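Comparing Two Parallel Grippers on Thin, Brittle Stems

Skill level: intermediate
Applies to: two-arm setups with position-controlled two-finger grippers

Purpose

The procedure compares two grippers on one insertion task: pick up a dried flower stem, move it over a vase, lower it in, release. Dried stems are a useful test object. They weigh almost nothing, they snap under small side loads, and no two have the same diameter. A gripper that does well on foam blocks can do badly on them.

The settings below were worked out on the Skalham bench controller. Other controllers will use different names for the same parameters.

What you need

Two arms with a gripper on each
At least one wrist camera
Two rigid vases of different heights
A bundle of dried flowers, plus single stems
A brush for the tabletop
A log sheet or a script that writes one line per trial

Step 1. Zero the grippers

Close each gripper fully with nothing between the fingers and record the reported position. Open it fully and record again. Repeat five times. If the closed position drifts by more than one encoder step between runs, tighten the finger screws before going further. Drift at this stage will look like slip later.

Step 2. Set the force limit

Start with the lowest closing force the controller accepts. Close on a scrap stem, lift it 60 mm, and hold. If the stem rotates in the fingers, raise the force by one increment. If it crushes, go back one increment and change the pad material. Do this for each gripper separately. Equal force numbers on two different grippers do not mean equal force at the fingertips, and the values should not be copied across.

Step 3. Check cable slack

Move each wrist through its full rotation at low speed and watch the cable. It should never pull tight, and the loop should not pass between the fingers and the target. Tape marks on the cable make slippage easier to spot. Repeat the check after any change to the camera mount.

Step 4. Lay out the objects

Put the taller vase at the back and the shorter one in front, with a clear path from each side. Keep the bundle on one side and a single stem on the other. The two pick conditions are different problems: a single stem tests finger alignment, and a bundle tests opening width and grip on an uneven surface. Mark both vase positions on the table so they can be restored after a knock.

If the table is made of more than one board, measure the height of each. A step between boards changes the approach height, and a pick taught on one level will press into the other or close on air.

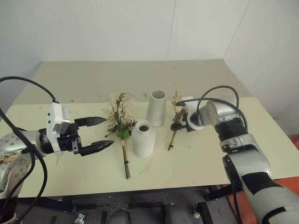
Marina Konstantinidis wrote in to say that her group gets cleaner numbers when the two grippers swap arms halfway through. In her trials most of the difference first blamed on the fingers stayed with the arm after the swap. She also suggests saving the force limits under the gripper's name in the controller, so they follow the hardware.

The swap has been added as Step 6.

Step 5. Run the first block

Run 13 trials per gripper on single stems, then the same on bundles. Use an approach speed of 145 mm/s, slowing to the controller minimum for the last part of the descent. Score each trial as one of the following:

Placed: stem in the vase, unbroken
Broken: stem damaged at any point
Missed: fingers closed without the stem
Tipped: vase moved off its mark

Brush the table between trials. Loose fragments under a fingertip raise it enough to spoil a low pick.

Step 6. Swap and repeat

Exchange the grippers, redo Steps 1 to 3, and run the block again. Keep the two blocks in separate files.

Known problems

Depth readings on thin stems are unreliable. Take the pick height from the table plane and use the camera only for position and angle.

Plain white vases against a pale background can lose their rim in the image. Lower the exposure before adding markers.

Controller log entries are dropped if the buffer exceeds 300 lines. Export after each block.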